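Walking the town before it wakes: an interview with Perrine Picard

Print this article | E-mail to a friend

By Aurélien Gaillard, 5 September 2023

Perrine Picard came to Grerkton for one winter and stayed. She had been teaching high school geography, and she began to walk in the early morning only because she slept badly. Now she publishes a small guide to the town on foot, which she revises each November and sells by mail and at the Hervieu bookshop. The last edition was 600 copies. I met her at the shop, in the back room, where the kettle is.

She does not like the word "guide" very much. "A guide tells you what is worth seeing," she said. "I would prefer to tell people how to be slow. When I moved here I had a list of addresses, and I went from one to the other with my head down. After a month I could not have told you the colour of any door."

Her first rule is to leave the telephone at home, or at least in the bottom of the bag. The second is to take the same route many times. She has one loop, from the library to the river and back by the old dairy, which she says she knows better than her mother's kitchen. I asked if this does not become boring. She considered it for a while.

"Yes, it becomes boring," she said. "You must pass through the boring part. I think it was on the eighth or ninth morning that I began to hear things. The refrigeration at the butcher, for instance, which stops and starts. And the smell of the bakery comes at one corner only, because of the wind."
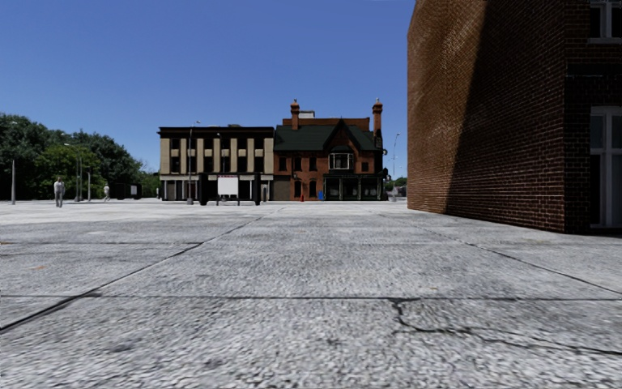

She spoke also about shoes, with more passion than I expected. For years she walked in heavy boots, because she believed that a serious walker must have them. Blandine Besnard, her neighbour, finally persuaded her to buy soft ones with a thin sole. "I was angry that I had waited," said Perrine. "My feet had been asleep. With a thin sole you know when the ground goes down a little, even before you see it."

The book itself is modest. It has 8 walks, none of them longer than a morning, and the maps are drawn by hand. An earlier version, made with a publisher in Kotatberg, had 200 pages and a great number of dates. She asked them not to reprint it. Too many readers had told her that they stood on the street reading, and then went home. In the new one each walk has only a few paragraphs, and she asks that people read them before they leave the house.

I wanted to know if she is ever afraid to walk alone so early. She said that in the beginning she was, mostly of dogs. Today she greets everybody - the bus drivers, the nurses who finish their night - and she has noticed that most people greet her back, although often only the third or fourth time.

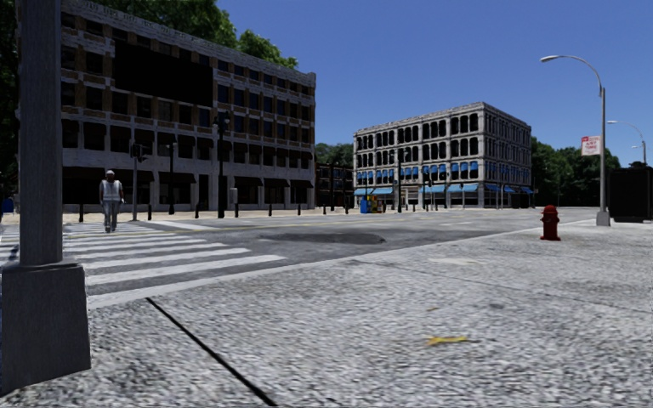 Quentin Leblanc is less convinced. He told me that a town is learned by having errands in it, and that he got to know Grerkton by carrying parcels to the post office in all kinds of weather. He finds the morning walks a little lonely, and he would sooner join a curling club. When I repeated this to Perrine she laughed and said he was probably right, but that she had tried curling and fallen on her elbow.

For the next edition she wishes to add a walk for people who use a cane or push a stroller. She has been testing it with her sister's twins, and she learned quickly that a distance on paper means very little when a child of two has found a puddle. There will be benches marked, and washrooms too, with their opening hours.

Before I left I asked her for one piece of advice to somebody who has just arrived in a new town. She poured the rest of the tea first.

"Go out without needing anything," she said. "Milk you can buy in the afternoon."

The new edition will be at Hervieu in November.

We use cookies to remember your preferences and to count visits to this site. By continuing to read you accept our cookie policy. OK | Learn more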